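Feltau 3, reviewed: a lot of arm for a little wrist camera

By Annunziata Orlandini
1 March 2018

Feltau is a method for teaching a robot arm to pick things up using nothing but the small camera on its wrist. It comes as a free download with a paper attached, and the paper is better company than the download. I have now lived with version 3 for long enough to have opinions, most of them formed while waiting for it to finish training.

The pitch goes like so. Most setups watch the table from a fixed camera overhead, which means someone has to bolt one up, measure where it is, and then never bump it. Feltau throws that camera out. You guide the arm through a task by hand, the wrist camera records everything it passes, and the software learns to match what it sees now to what it saw then. The authors claim you can move the whole rig to another room and carry on as before.

That last claim is why I bothered. Our arms get moved constantly, usually by people who need the outlet.

Installation took an evening. The instructions assume you own the same motor controller as the authors, and if you don't, there is a page headed "Other hardware" with one sentence on it. Vittoria Farina got ours talking by editing a file the manual says not to edit. After that it behaved.

We recorded 345 demonstrations across three tasks: lifting a cup, putting a block in a bowl, and folding a dish towel in half. Recording is the nicest part of the whole package. You hold the arm, you do the thing, you let go. There is a pedal option, too, which I recommend to anyone with two hands and a cup.

Then we ran 900 trials, split evenly among the tasks, and Feltau earned its keep on the first two. The cup was close to boring. The block went in the bowl from starting positions I would have called unfair. Moving the rig to the other end of the room cost us very little, and we did not retrain. I went in expecting to write a snippy paragraph at this point and will have to save it.

The towel was another matter. Once the fingers close on cloth, the wrist camera has a splendid view of the fingers and not much else, and the method has no memory to speak of. It would grip a corner, lose track of the other three, and set off with great confidence toward the window. Leone, the older method we used before, folds better with its dull overhead camera. The paper mentions "reduced performance on deformable objects" in a footnote. I'd have used a larger font.

My other complaint is tilt. The wrist turns, the picture turns with it, and the training footage looks like it was shot from a falling ladder. Feltau handles this well enough inside the range it was shown. Go past that and it hesitates, twitches, and picks a direction. The fix is more demonstrations at odd angles, so budget for them early. The paper doesn't say how many. Neither can I, but we had too few.

Compared with Woso, which costs money and answers email, Feltau is harder to set up and much easier to move. Compared with Ekerura, it is finished.

Good: no overhead camera, painless recording, survives being moved.
Bad: thin manual, poor with cloth, unhappy at steep angles.
Who should get it: anyone picking up solid objects in a room that won't stay put. If your work is laundry, keep Leone for now.
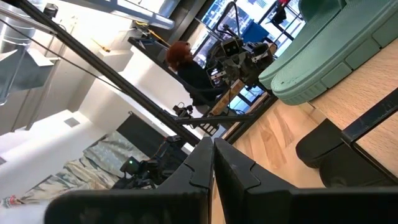

The view past the gripper fingers, tilt included, with a second arm on its board by the window.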